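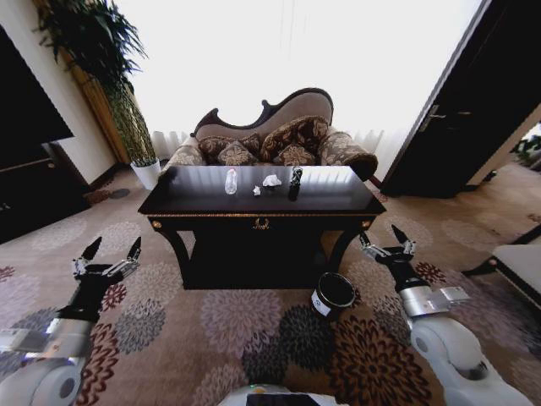
Is a glossy black coffee table hard to keep clean?
It needs a wipe almost every day, and a dry microfiber cloth is enough for most of it.

I bought the Mudov coffee table from the Hidon store in May, and I have used it for 5 months. The top is very dark wood, nearly black, with a high shine. A thin gold line goes along the edge, and there are gold rosettes at the front corners. My sofa is the old style with carved wood and a floral pattern, so I wanted a table which does not look poor beside it. In this point I am fully satisfied.

The weight is 38 kilos and the delivery men left it at the door of the building. Please ask for delivery to the room, it costs a little more.

Now the shine. Our window is big and the curtains are thin, so in the morning every finger mark is visible. I tried the Pulent polish spray and it left gray lines, which I had to rub off on Friday evening before guests came. Without spray it is better. Small scratches I did not find yet, but I always use coasters for hot cups.

The legs are curved and stand firmly on our floor. One felt pad fell off in the first week and I glued it back.

I give 4 stars. One star is missing for the felt pad and for the assembly paper, where the drawings are too small to read without glasses.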